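Course Handout 7: Notes from the open day at the Reken lab

Intro to Robot Manipulation, May. Read before the next lab session.

Most of you made it to Jimside for the open day, and a few of you could only stay for the morning, so I'm writing up the whole thing. I had a great time (I've been to a lot of these and I still came home with six pages of notes!). What follows is mostly in the order we saw it.

1. The welcome talk

The Reken group works on arms that share a home with people. Their main project is called Hillus, and the goal is easy to say: put a robot at a kitchen counter and have it pick up what you ask for. They told us they keep a list of 151 kitchen items, from mugs to cheese graters, and every new control program gets tried on a part of that list before anyone calls it done.

The point I want you to hold on to is the split between practice in simulation and practice on the real arm. In simulation they can run 100 attempts over a coffee break. On the real arm, a person has to put the items back each time, and the day goes fast.

2. The live demo

We stood behind the yellow line and watched eight pick attempts in a row. Seven worked. The one that failed was my favorite, and I hope you were watching closely: the fingers closed a little too early, touched the rim of the cup and pushed it over. Think back to our notes on approach direction. Coming straight down on a cup gives you a very small margin at the rim, and an error of a few millimeters in the position estimate is enough to use it up.

Somebody asked why the arm stopped for a moment above each item. The answer was that the program checks its estimate one more time there. You could take the pause out and save time, but they tried that and lost more grasps than they liked. Good question, good answer.

3. Antwi

Antwi is the group's tool for building simulated rooms. You give it a room plan and a list of items, and it fills the counters and tables for you, changes the colors and the light, and hands you a new kitchen to practice in. We got to try it ourselves at the side tables — I made a kitchen so crowded that the arm had no free path to anything, which got a laugh and is also a fair test.

Things to remember about it:

Light and surface patterns are changed on purpose, so that the program can't lean on one look.
Items that play no part in the task are left in the room. Real homes are full of them.
Contact is the weak spot. Soft and thin things, paper above all, bend in ways the simulator only handles in a simple manner.

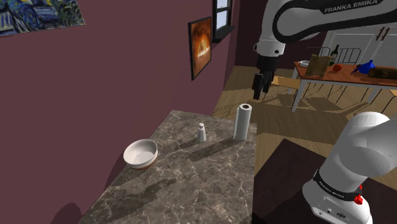 Lab Handouts, Vol. 8, p. 7

The simulated kitchen above uses a Franka Emika arm, with the empty gripper hanging near a paper towel roll that stands on end. Look at the marble pattern and at the long shadow running from the foot of the roll. A program that finds items by looking for dark and light edges could easily be fooled by either one. Then compare the three things on the counter. The bowl is wide and empty, the shaker is small with a narrow neck, and the roll is about twice as tall as the shaker. One grasp plan won't suit them all!

For next time

Pick one of those three items and sketch two ways to grasp it, one from the top and one from the side. Mark where the fingers touch. Under each sketch, write a sentence or two on what happens if the position estimate is off by the width of a finger. Rough pencil drawings are fine, and you can work in pairs.

If you took notes on the question period after lunch, please bring them. I missed the part about gripper pads and would love to hear it.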